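Notebook, June — Goslow sim kit, trial seat

Gergely got the license going at 2:10 and I'm already hooked! Wrist view loads fast, even on my old machine. 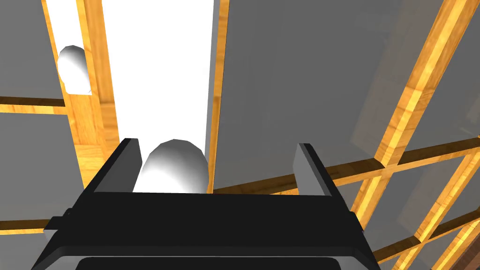

Wrist view, fingers open, white part beside the left one.

Orsolya wants to know how the kit handles odd wrist angles, so I swung it all over the place. 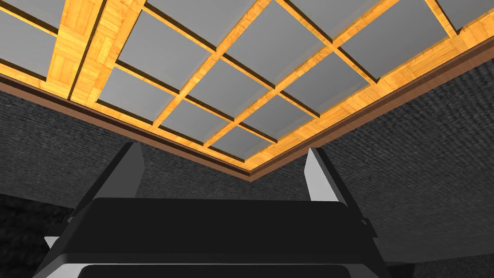 Seed 2409 is the one to keep — same room every time I reload it. Love that.

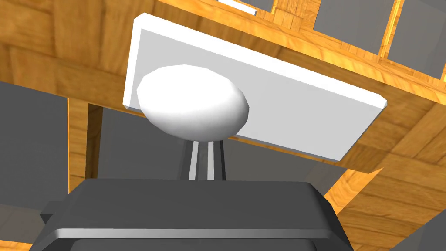 White egg shape beyond the fingers, pale slab behind.

Ask Civstead about a five-seat price.

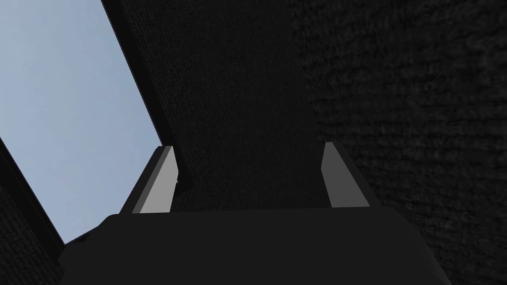 Book 5, p. 182

Contact settings tomorrow with Harriet.

3 comments · 5 shares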